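The Rate at Stisley

By the time Abla Karam reached the bank that morning in June, the rate had already been chalked up on the board outside, and a small crowd had gathered to look at it as though it might change its mind. Five and a quarter. It had been four and a half since the winter, and before that it had been four for so long that children in Stisley learned it along with their times tables.

She had voted against it. The vote was supposed to stay in the minutes for 30 days, locked in the green cabinet with all the other votes, but Stisley was a small island with a very small central bank, and she could tell from the way the baker said good morning (kindly, and with an extra roll in the bag) that word had gone round before breakfast.

Shadi Hamdan was waiting in her office with his hat still on. He was the governor, and had been for 12 years, and he had a way of sitting in other people's chairs that made you feel you were the one visiting.

"You're cross with me," he said.

"I'm not cross. I think you're wrong, and I said so, and it's written down."

"It's written down very well. I read it twice." He took off the hat at last and looked into it. "You put in the boatyard."

She had put in the boatyard. Jaber's had borrowed in the spring to mend its slip, and every quarter point was another week the old man would have to put off hiring his nephew. The others had been polite about it. One of them had remarked that a boatyard was an anecdote, and she had answered, a little louder than she meant to, that on an island this size it was a good part of the economy.

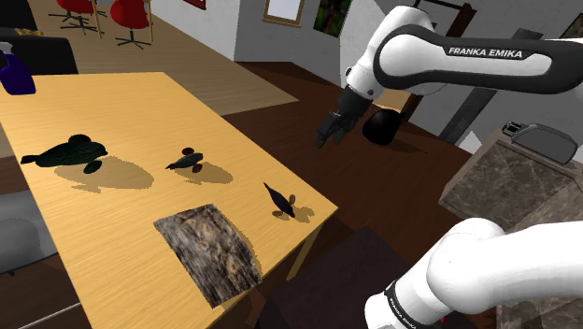 "Prices are up," Shadi said. "I can't go on telling people they'll come down by themselves. I told them that at Christmas, and my own sister brought me a receipt."

"They went up when the Jondley ferry doubled its freight. You could put the rate at 20 and the ferry wouldn't charge a penny less."

"No," he said, and he was quiet for a while, long enough for the kettle down the hall to start up and be taken off again. "But they're watching us, Abla. They want to see that somebody minds."

She thought about that. She had known him since she was a junior clerk and he was the man who signed for the coal, and in all those years she had never once heard him say what he was afraid of. His father had kept the family's savings in old Clestance notes, back before the island had money of its own, and everyone knew how that had ended, with a suitcase of paper and a house sold in an afternoon. She supposed that if you had carried that suitcase up the stairs as a boy, a rising price would never be only a number to you.

"All right," she said. "Then let them see it. But come down to the boatyard with me and say it to Jaber yourself."

He looked at the hat again, and then at the window, where the crowd had thinned to a couple of men arguing comfortably over mortgages.

"Is he very angry?"

"He's seventy-eight. He's lived through worse rates than yours." She took the roll out of its bag, tore it down the middle, and gave him the bigger half — he never ate on decision days, he never had. "Eat that first. It's a long hill coming back."

They went out by the side door, and Shadi held it open for her.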